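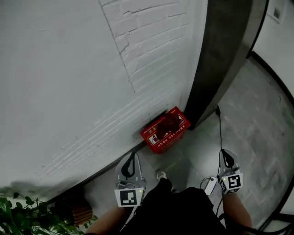
Visite des anciens ateliers Breltach, 26 mars 2023

Le site ouvre deux fois par an, au printemps et en novembre. J'y étais allé une première fois avant les travaux, à une époque où l'on ne voyait que la cour et la loge. La visite dure maintenant deux heures et passe par le rez-de-chaussée, l'étage de découpe et une partie des sous-sols. L'entrée coûte 11 euros et il faut réserver, les groupes étant limités à 34 personnes.

Breltach fabriquait des boucles, des œillets et des fermoirs pour la maroquinerie. L'usine a fermé, puis les bâtiments ont servi d'entrepôt à la société Rumico, qui y stockait du papier peint. La réhabilitation a été confiée au bureau Hafstein. Des bureaux sont déjà loués dans l'aile nord, le reste est en attente.

On entre par la rue, côté quai de chargement. Le guide commence par l'histoire de la parcelle, ce qui est un peu long quand on est debout dans un courant d'air. J'ai retenu que le terrain était une prairie inondable et que les premières fondations ont été reprises deux fois. Les niveaux de crue sont gravés sur une pierre à gauche de la porte, assez haut pour qu'on comprenne le problème.

Le rez-de-chaussée est la partie qui m'a le plus intéressé. Le parti pris a été de garder les murs de brique tels quels, sans sablage, avec leurs couches de peinture blanche. On distingue encore les rangs de briques et les joints sous la peinture. Par endroits elle s'écaille, et une longue fissure descend en biais à partir du haut du mur. Une dame du groupe a demandé si c'était grave. Le guide a répondu que des témoins avaient été posés ailleurs dans le bâtiment et que rien ne bougeait. Le bas du mur est plus lisse que le reste, et il ne nous a pas dit de quand datait cette reprise.

À côté de la brique, le neuf est traité en gris et en noir : une grosse colonne arrondie, gris anthracite mat, puis un mur blanc tout à fait lisse avec une plinthe noire qui suit la courbe. Le sol est gris, marbré de taches plus claires et plus foncées, légèrement brillant. Deux visiteurs du métier ont discuté un moment pour savoir s'il s'agissait de béton poli ou de carreaux, sans se mettre d'accord. La seule couleur vive se trouve par terre, dans l'angle entre la brique et la colonne : un carton rouge imprimé en blanc, avec des caractères chinois et un petit pictogramme d'extincteur. On le repère tout de suite dans cet ensemble gris et blanc.

La colonne fait parler d'elle. D'après le guide, elle cache les descentes d'eau et une partie des gaines, qui passaient auparavant en façade. Sa forme a été choisie pour ne pas ajouter d'angle à un endroit où la circulation tourne déjà. Je trouve qu'elle est réussie, peut-être un peu sombre. Mon voisin la trouvait trop large.

On monte ensuite à l'étage par un escalier métallique de 34 marches (le chiffre est annoncé sur un panneau à destination des personnes qui marchent difficilement, et il n'y a pas encore d'ascenseur ouvert au public). La salle de découpe est vide, à part une presse de marque Elwood restée sur son socle. Elle pesait trop lourd pour être descendue et le plancher a été renforcé dessous. Une vitrine présente des échantillons de boucles, numérotés de 1 à 168. Certaines références manquent, les étiquettes sont restées seules. C'est la partie où les gens s'attardent le plus et le groupe suivant nous a rattrapés.

Les sous-sols sont moins intéressants. On y voit l'ancienne chaufferie, une porte coupe-feu d'origine et des rayonnages laissés par Rumico. L'éclairage est faible, prévoir de bonnes chaussures.

La visite se termine dans la cour, où un petit stand vend une brochure de 219 pages sur l'histoire de la maison Breltach. Je l'ai feuilletée - beaucoup de plans, peu de texte - et je l'ai laissée. Il y avait aussi du café, à prix libre.

Renseignements pratiques : la gare est à un quart d'heure à pied, par le canal. Le parking de la rue voisine est petit et plein dès l'ouverture. Les photos sont autorisées partout sauf dans l'aile louée. Les poussettes restent à l'accueil. Pas de vestiaire, on garde son manteau, ce qui n'est pas plus mal car seul le rez-de-chaussée est chauffé. La prochaine ouverture est prévue en novembre, avec en principe l'accès aux combles.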